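Garden catch-up, mostly soil whinging

May 4, 2020

Quick one tonight, dinner's on and I've still got dirt under my nails.

So. The back bed. If you've been reading since August you'll know the saga: moved in, dug one hole, hit clay, sulked. Proper pottery clay. Grey when wet, brick when dry. Neighbour over the fence reckons the whole Bumden side of the hill is like it and the Merrick side gets all the nice loam. Typical.

Anyway, had time at home lately like everybody else, so finally got stuck in. Gypsum first. Then compost, 40 litres a bag, nine bags. My back knows every one of them. Forked it in, watered, left it alone for two weeks, forked again. Second go was so much easier. Still lumpy but there were worms! Two fat ones in the first forkful, felt like winning the lotto.

Didn't get a soil test done. Meant to. Bought one of those cheap pH kits instead and the colour came up somewhere between seven and "who knows", so calling it neutral and moving on.

Then the fun part, what to put in. My list changes every night. Currently it's ranunculus along the front, because I'm a sucker for anything with that many petals, sweet peas up the old gate, and a rose in the corner if I can find one that won't sulk in clay. Pink for all of it. I used to be snobby about pink. Got over it.

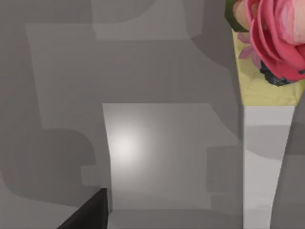

What I've ordered

Corms from Ovell, the little nursery out past the turnoff. They're doing phone orders and leaving boxes at the gate, very civilised. You ring, they ring back, you drive up and grab the one with your name on it. Mine should be ready next week.

They look like tiny dried up octopuses by the way. Claws down when you plant them. I did a whole row upside down at the old place and got maybe half of them up, so learn from me. Some people soak them first, some people say that rots them. I'm going to soak half and definately forget which half.

Also caved and bought a Grellix hand fork after the old one bent in the clay. Dearer than I wanted. Nice handle though.

Still to do: edging, mulch, something about the snails. The snails here are enormous. I've got beer traps on the list but it feels like a waste of beer.

Right, potatoes are boiling over. If anyone's grown sweet peas on a metal gate let me know weather they cook in the sun, comments are open.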